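Two Arms, One Table: An Afternoon With the Okmont Robotics Club

I got to the club room early and ended up holding a bag of zip ties for twenty minutes, so I guess I can say I helped. The Okmont club meets behind the machine shop, and when I walked in, two students were already deep in an argument about a wrist cable. I liked them right away.

The captain is a senior who joined because her bus came late and the club had snacks. "I wasn't a robot kid at all," she told me. "I couldn't have told you what a servo was. I just kept staying longer." Now she runs the team that's getting ready for the Pirholm Challenge in July, where schools bring a pair of robot arms and have to tidy up a table full of stuff the judges pick.

So what's hard about it? I figured it'd be the programming. She laughed at me (nicely!). "It's the driving. You have to show the arms what to do, over and over, and you have to be boring about it. If I get fancy on one run and lazy on the next, the robot learns a mush of both."

They log every practice run in a spiral notebook. The goal is 500 before the challenge, and on the day I visited they were at 383. The club's programmer, a sophomore with a very loud keyboard of his own, does the training at night on a desktop they call Sandu. "It was the name on the sticker when we got it," he said. "We peeled the sticker off and now we kind of miss it."

I asked him about the worst day so far and he didn't even have to think. "Regionals at Prillotcombe. We'd practiced with the blinds shut the whole time, and their gym had these huge windows. The left arm kept reaching for nothing. Just, like, grabbing air, with everybody's parents watching." They finished second to last. The captain says she cried in the van and then ate an entire sleeve of crackers.

What they work on now is objects that are flat and wide and don't leave a gripper much to hold. She's weirdly proud of how annoying the current set is. "Bowls are easy, you can grab the rim. A keyboard is thin, and it's longer than you want it to be, and if you pick it up at one end the other end droops or drags. I dream about them."
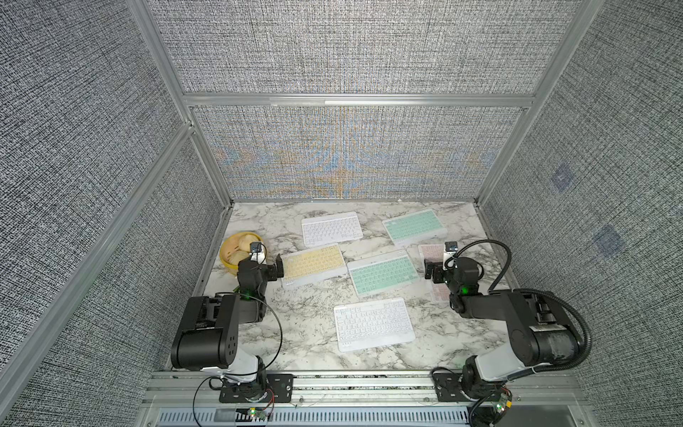 Keyboards in pastel and white laid out across the table, with both arms reaching in.

I wanted to know if they ever get sick of it. The programmer shrugged. "Sometimes you do a run and it's so smooth you forget you're driving. Then you drop one and you remember." The captain was already asking him whose turn it was at the controls, and he said hers, and she said no way, and they went to check the notebook.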